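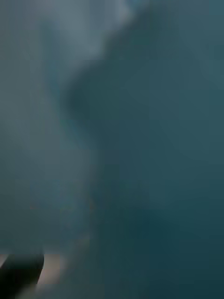
According to one commenter under my last post, Skosova were never going to play for a draw and I should stop pretending a draw was on the table. Fair enough. I wrote 600 words on how they'd sit deep and take a point home, and then they came out and pressed Davetti from the kickoff like it was a cup final. So I was wrong. Moving on.

2-2 in the end. First home game since the break, decent night for it, and 3802 through the gates, which for a Davetti home game is very good. More than 408 of those from Skosova by the way. That was the whole away allocation and then a few more dotted around the main stand trying not to cheer. Not trying very hard.

First half. Ugh. Where to start. Davetti lined up with three at the back again and I do not get it. The two outside center backs are slow, the one in the middle is slower, and the wing backs were so high up you could have parked a bus behind them. Skosova found that space inside five minutes. Long diagonal, nice touch, low cross, tap in. 1-0 and the goalkeeper hadn't moved. I don't really blame him.

Then twenty minutes of nothing. Throw ins. A lot of throw ins. Somebody's boot came off. The guy behind me went for a pie and came back and had missed exactly zero football.

The equalizer was a gift. Corner from the left, badly hit, should have been cleared by the first man, wasn't. Bounced off a knee, then a shoulder, then in. They gave it to our captain and he ran off like he'd volleyed it from thirty yards. Good for him. 1-1 at the half and we didn't deserve it.

Second half was better, a lot better. Whatever got said in the dressing room, somebody finally told the wing backs to stay home. Back four, basically, even if the manager will never call it that. Midfield had some room and we started passing the ball to eachother. The second goal was lovely - four passes, one of them a backheel, and a finish across the keeper that went in off the post. I was at the far end and still knew it was in when it left his foot. I lost my hat.

And then of course we sat on it. Why do we do this. We did it at Bárány in the spring, we did it at home to Harkuter, we do it every single time we go a goal up with half an hour to go. Drop ten yards, then ten more, and now everyone's in the box and we're hoofing it to a striker who is also in the box. Skosova hit the bar once. Had one cleared off the line. Then a free kick on the edge, soft one, I'll die on that hill, and their number ten put it over the wall and in. 87th minute. Away end went nuts.

Was it a foul? I've watched the clip too many times now. There's contact. There's also a guy who takes two full steps and then remembers to fall over. Ref was close, gave it right away. Whatever.

Some quick stuff before I have to run:

Our left back had his best game in a year. Won everything in the air, didn't panic. Keep him in.

The new kid in midfield looks about twelve but he wants the ball all the time, even when it's going badly. More of that please.

Subs came way too late again. 84th minute for the first one. Legs were gone by 70, you could see it from the cheap seats.

Last season's home opener drew 2983, so the crowd is up and the club should be happy. Maybe open a second turnstile on the east side then? I missed the first few minutes in January becuase of that line and I was close to missing them again.

Harkuter away next. They're big, they're rude, and they score from long throws. If we go there with three at the back I'm staying home and painting the fence. I won't, I already have a ticket. But still.

Comments are open. Yes, you can tell me I was wrong about the draw thing. Even though it was, you know, a draw.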